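Betotar Bin Picking Kit, research version
For laboratories that study grasping of objects in clutter
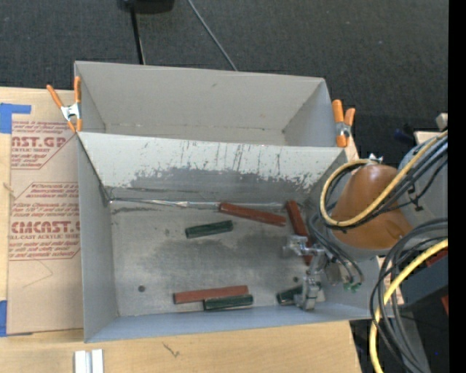
The kit follows the method of our Irholm study, in which the arm learns from its own attempts which block to take first. Each attempt is saved with the grasp point, the gripper angle and the result. After 450 attempts the planner is trained again, and the next round starts with the new model.

In our tests, the blocks lying close to a wall were the most difficult. The Flevach planner, included in the kit, tries up to 9 approach angles before it leaves a block for later.

Included in delivery:
Flevach planner, license for 3 computers
Attempt log from the Irholm study, 11 rounds
Printed setup guide

The robot arm and the gripper are not included.

Technical questions: Aarti Dubey
Orders and prices: Wayne Hartley
Next delivery: February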